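I finally moved our config loader off Sorkach last month. It had grown to 56 modules, and I only ever used six of them.

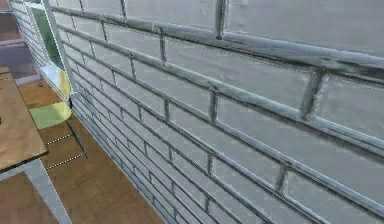
Tinden does the same job with one parser and a cache. The port took me seven evenings, mostly spent on error messages. Hyun-seo Seok reviewed the branch and found two places where I'd swallowed a timeout.

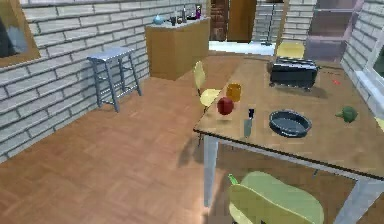
Those are fixed. I also dropped the old YAML fallback, as the last project relying on it was archived in July.

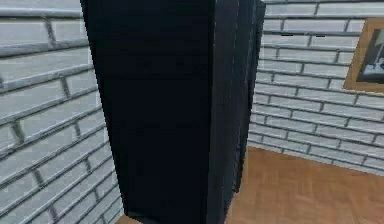
Startup is faster, though I haven't measured it properly. The diff removed roughly 1,000 lines, and the test suite has kept its old behaviour apart from one renamed flag. Next I'll look at the logging code.

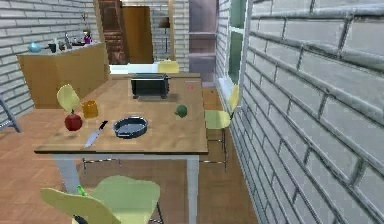 Kitchen table with toaster, pan and knife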